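Magbanua tells its members: leave the fruit bowl alone
March
By the Magbanua newsroom, Stirville
Last updated: March, 4:15 p.m.
Print this page | E-mail this page

STIRVILLE - Magbanua, the household buyers' group, is advising members to keep their money in their pockets when Plemine's "zoned table" kit reaches local shops this month. The kit sells for $60. In the group's opinion, a roll of painter's tape and some brown paper or flattened cardboard will do the same job.

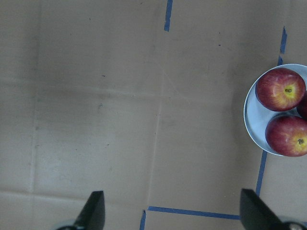
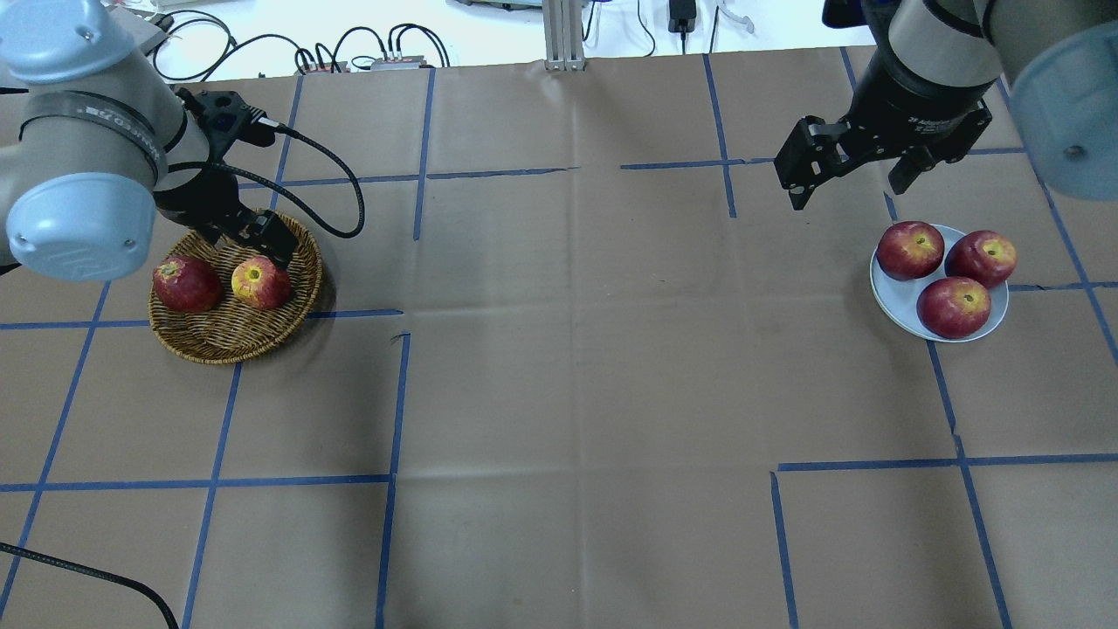
Apples on a round plate, with blue tape marking out the surface.

Plemine says a table divided into zones makes for calmer meals and less wasted fruit. Magbanua asked to see the evidence and was sent a survey of 1,573 customers, all of whom had already bought something from the company. The survey asked if they felt more organized. It did not ask how much fruit they threw out.

"We have nothing against a tidy table," the group said in a statement. "We do have a problem with paying for lines. If you want to know where the plate goes, put some tape down and see if you still care in a week."

The group is just as doubtful about the claim that moving apples from a basket to a plate makes people eat more of them. It may be so in some homes. Plemine could not say which ones, or how long the effect lasted.

Members who want to try the idea can pick up a free one-page guide at the Jiltent Centre front desk. It covers laying the paper, spacing the tape and lifting it again without marking the table. There are 200 copies, and the group does not plan to print more unless people ask.

Magbanua has 3,000 members in and near Stirville. It takes no money from makers of kitchen goods and was not paid for this advice. Plemine has been offered space to reply in the next bulletin.

Print this page | E-mail this page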